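From: Nazma Karunaratne
To: Lallum household list
Date: 15 Jul 2018
Subject: Re: Folding and keeping the heavy knitted blankets

Dear all,

Thank you to Crisóforo for his long message. I kept it in my inbox for some days, as I wanted to try a few things before I answered. I quote the part I am answering and I leave out the rest, which was on the curtains.

> We now have the knitted blankets back from the wash and I am not happy
> with how they look on the beds. When I fold them in four and put them
> at the foot, they slide to the floor in the night. When I put them in
> the cupboard, they come out with a hard line in the middle. My sister
> tells me to roll them. My neighbour tells me never to roll them. Does
> anyone on the list keep knitted blankets in a children's room, and how
> do you fold them? Also, is it foolish to put a plain dark blanket on
> top of a sheet with so much printed on it? The children chose the
> sheets, and I would not like to take them away.
>
> Crisóforo Ibarra

I will begin with the folding, for which I have a firm opinion, and come to the colours later.

A knitted blanket is not a woven one and it does not like to be pressed. If you fold it sharply and put other things on it, the stitches at the fold are stretched on the outer side and squeezed on the inner side, and after a month or two you have your hard line. In our house I fold them loosely, so that the edge of each fold is round and soft. I never smooth it down with the flat hand. My mother-in-law always did this and I had to ask her, politely, to stop.

My way is as follows. I lay the blanket open on the bed, with the better side down. I bring the two long sides to the middle, but I leave a gap as wide as my hand between them. Then I close it like a book. After this I fold from the short end, two times, and I keep my forearm inside the fold while I turn it, and then pull the arm out. It sounds slow but it takes less time than to write it here. The result is a thick packet and not a flat one, and for this reason it does not go well on a narrow shelf.

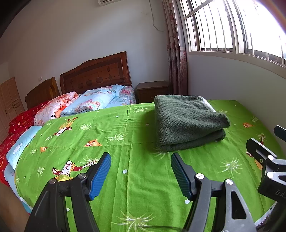
As for the sliding, I think the foot of the bed is simply the wrong place. A child pushes with the feet all night. Since June we leave the folded blanket further up during the day, and at bedtime it goes on a chair beside the bed, still folded, where an arm can reach it. If the child is cold, the blanket is there. If the child is not cold, it stays clean and I do not pick it up from the floor in the morning.

On rolling, your sister and your neighbour can both be right. I roll the light cotton ones. The heavy knitted ones I do not roll, as the weight of the outer turns pulls on the inner turns, and the blanket becomes longer on one side. I had one from Hettiarachchi, the wool shop near the bus station, which I kept rolled for one winter, and it came out with the shape of a ship's sail. I washed it and pinned it on towels, and it was better, but it was never straight again.

Now the washing, as you mention that yours are just back. Did they go in a machine? If yes, please check how it was turned. Mine is an old Clutov and the lowest setting for the spin is 700, and this is as much as I would give to any knitted thing of this size. I put in one blanket only, inside a closed pillowcase if it will fit, and I take it out at once when it stops. For drying I use the rack lying flat, with a sheet under it, and I turn the blanket over after lunch. Please do not hang it over a line. A wet blanket is very heavy and it will grow. One of mine was 86 centimetres wide when I bought it and I was pleased that it fitted so well in the small bed. After one afternoon on the line it was a different blanket.

For the cupboard, if you must use it, I have these small rules:

Put the knitted ones on top of the pile and nothing on them.
Change the fold when you take them out to air, so the line does not come always in the same place.
Cotton bag, no plastic.
Leave the door open for some hours after you put in anything from the rack.

I used to keep ours in a Sornwood chest, the low model with the slatted bottom. It is good for the air but the slats leave marks, so I put an old towel on the bottom first. Somebody on this list wrote last year that lavender bags are enough against moths. In my experience they are not enough, and I still shake everything out of the window.

And to your last question. No, I do not find it foolish! I like a plain dark blanket on a sheet with a busy print. When the sheet has cartoon characters on it, the bed is already very lively, and a second pattern on top would be too much for my eyes – but a plain one makes a quiet place in it. Dark green on bright green is a combination I would not have chosen in a shop, and I have become fond of it. The two greens do not match, and I think it is better so than two greens which almost match.

There is also the practical side. On dark wool you see every white thread and every biscuit crumb. I keep a clothes brush on the windowsill and brush it before I fold. If your children eat in bed you may prefer a middle colour, perhaps a grey.

What I have not solved is the fitted sheet itself. The corners jump up when the mattress is lifted, and then the print is pulled to one side. I have tried the clips with elastic, and they hold for 4 nights, and then one is always lost under the bed. If any of you has found clips which stay, please write the name of them to the list and not only to me, as others have asked for the same thing.

Crisóforo, please tell me also what wool yours are made of. If it is a mixture with acrylic, then you can forget half of what I wrote on drying, but the part on folding stays the same.

With kind regards,
Nazma Karunaratne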